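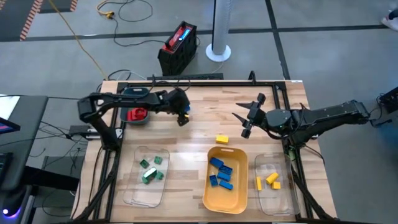

How should building blocks be stored between play sessions?

Sort them by color into shallow open trays, one color to a tray, and keep a deeper bin for whichever color you have most of.

BRURNSIDE, 6th November. Altero today announced the opening of its block library on Stilley Road, where families and schools can borrow sorted sets of building blocks for up to 17 days at a time.

The library opens with 345 sets and takes over the ground floor of the former Lục furniture showroom. Sets are packed by color, in red, blue, green and yellow, and a borrower may take up to 4 sets on one card. Trays and bins go home with the blocks and come back with them.

Sorting is done at tables on the library floor. On the butcher-block table, red blocks go in a gray bin, blue blocks in an orange-yellow tray with a handle cutout, and green and yellow blocks in separate clear trays. Visitors are welcome to sort their own returns before handing them in.

Altero is also accepting donated blocks in any condition. The library holds 3,000 loose blocks that have not yet been made into sets, and more sets will be added in January.

Cards are free to Brurnside residents. Schools should apply in writing and allow two weeks for a reply. Missing blocks are not charged for, but borrowers are asked to report them when the set is returned.

Press inquiries: Altero, Stilley Road, Brurnside.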